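I met Sneha Khurana at Urkcombe, where she spends her days driving robot arms by remote control so that they can learn chores from her. I'd asked for an hour and got closer to two, mostly because I kept begging for a turn!

"People think I type in commands," she told me. "I move my own hands and the arms copy me. Then the computer gets all my runs and tries to work out what I meant."

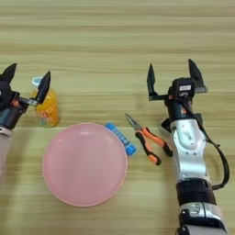 Picking the task is harder than I'd guessed. Sneha likes ordinary stuff, the kind you'd find in any kitchen or junk drawer, and she likes it mixed up. With a pink plate, a glue stick and a pair of pliers on the table, she says, each thing wants a different grip, and new drivers tend to come at all of them the same way. (I did. I was terrible.) "You were rushing," she said, very kindly. "Everybody rushes for the first 100 runs."

Her own record is 38 good ones in a morning, set back in October. A good one means no fumbling and no long pauses while you think.

"If I stop to scratch my nose, the robot learns to stop too," she said. "So I've gotten very strict about my nose."
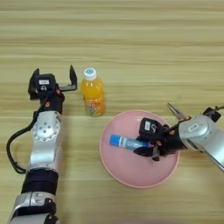 I asked whether she ever throws runs out. Oh yes, lots. Her coworker Tarek Kamel watches them back and is much tougher than she is, and they argue over the slow ones. Sneha wants to keep a few where she misses and tries again, so the robot sees how to recover. Tarek would bin the lot.

"We're at 6 to 2 this week," she said. "He's winning."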